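Pondwood Fun Run: your questions

Print this page | E-mail this page

How long is the course?
Two laps of Pondwood, starting and finishing at the Grorneck gate. Walkers are welcome on both laps.

Is there a minimum age?
Runners under 14 need an adult running with them. Pushchairs start at the back.

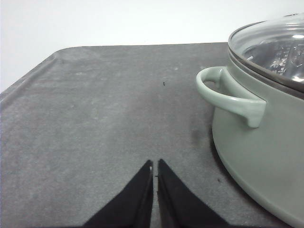 Dark grey surface with a raised, rounded rim

Will the paint powder stain my clothes?
It usually washes out, but wear something old. Sunglasses help — the powder gets everywhere near the 3 km station.

Where do I park?
Use the Muli field, which has room for up to 63 cars. After that, try the station and walk up.

Is there food afterwards?
Yes. Jidum will be serving soup and rolls by the finish. Bring your own mug if you have one. 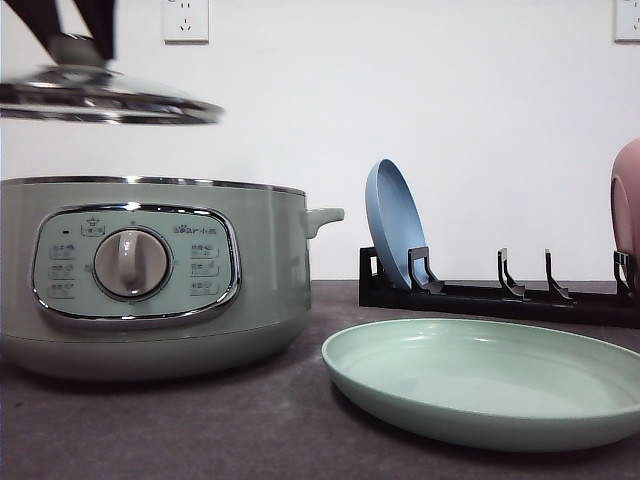
Pale green electric hot pot and its glass lid

Can I get a refund?
Entries can be passed to a friend until Jul 26, 2026. We don't give refunds after you've picked up your number.

Can I bring my dog?
Not on the course. Dogs on leads are fine at the finish.

2 comments | 14 shares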